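Dye room notebook

Madder again, and this time from the Drutier sack, which has been sitting on the shelf since June looking at me reproachfully every time I reached past it for the weld. I wanted to get it into a bath before the cold weather properly arrives and the back tap becomes a misery, so this is a long entry for a fairly simple job. Anyone who only wants the recipe can skip to the part about the bath, though I do think the rinsing is where most of the trouble came from.

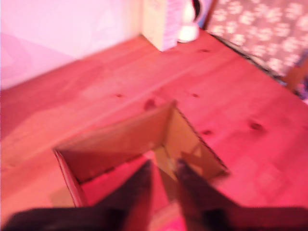 Hanne Corrie, dye room lead
Oct 30, 2025

Wool first. I used the Tillo two-ply, 1000 g of it, skeined loosely and tied in figure-of-eights with undyed cotton. The last lot had ties so tight that we got pale little waists all the way along, and I was still apologising to people for them weeks later. I scoured it yesterday in the big pan with the plain soap and left it in the water until morning. It came out soft and smelling faintly of sheep, and the scour water was the colour of weak tea. The Tillo always seems to carry more grease than the label lets on, so please don't be tempted to shorten the scour.

Mordant was alum with a little cream of tartar, same as the Kosex blankets, and I've copied the amounts onto the card pinned inside the cupboard door so that we stop hunting through old notebooks for them. I brought it up slowly, kept it just below a simmer and let the whole thing cool with the wool still in. No surprises at all, which was a nice change after the business with the iron spoon.

The bath

Madder: 310 g, ground on the coarse setting and soaked overnight in the enamel bucket. I poured off the first soak, which takes some of the brown with it, and kept it in the lidded jar in case anybody fancies it for cotton. A pinch of chalk went in with the fresh water, our tap water being as soft as it is. Then the roots went into the pan in a muslin bag, and the wetted wool went in around them.

I know opinions differ on heat. Mine is that you can't be too patient. I took the whole of the morning bringing it up, turning the skeins with the long stick whenever I passed, and I never let it get hot enough to steam properly. At dinner time the wool was a rather dull peach and I had one of my usual wobbles and nearly turned the ring up. I'm glad I went and ate my soup instead! When I came back it had moved on to a good brick colour, and by mid-afternoon it was the warm, slightly orange red we had been hoping for on the Zalewska order.
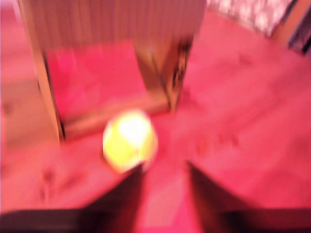
Yellow ball on the carpet.

I ran 2 baths from the same roots. The second was the exhaust, with whatever mordanted oddments I could find in the drawer, and it gave a very pretty coral that I like at least as much as the main colour. It's less even, mind you. A couple of the thinner oddments took it up so quickly that they were done before the thick ones had started, and next time I would sort them by weight and put the fine stuff in last.

Rinsing, and where I went wrong

I was in a hurry to see it dry. The skeins should have stayed in the pan until it was stone cold, and I lifted the first few while it was still warm and put them under the back tap. They haven't felted, thank goodness, but there is a bit of fuzz on them and they feel tighter in the hand than the others. I've hung those at the window end of the rack so they can be told apart. The rest stayed put and had the proper treatment: a cool rinse, then 15 minutes in clean water with a drop of soap, then another rinse until it ran clear. That last rinse went on and on. Ground root gets everywhere, and I think the muslin must have a small hole near the seam. I'll go over it with a needle before it is used again.

If you come in early, please give the skeins a good shake while they're still damp. It gets the last gritty bits out and saves you doing it over the clean floor later. 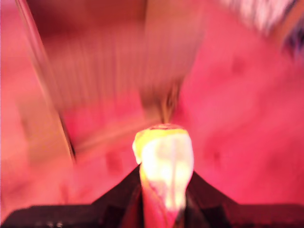

Still to do

Light test on a snippet from each bath, half under card and half bare, on the south sill. I'd like to leave it up for as long as we can bear to look at it.

Wash test with the Zalewska people's own soap. They have sent a bar, and it's in the drawer with the labels.

Write to Drutier and ask whether the next sack is from the same harvest. If it is, I should like to order before the price changes. The colour is a touch more orange than the old roots gave us, and I can't yet say whether that is the madder or the extra chalk.

Mend the muslin.

The spent roots are in the bucket by the step. Don't throw them out yet, as I want to try one more weak bath on silk if there's a ring free.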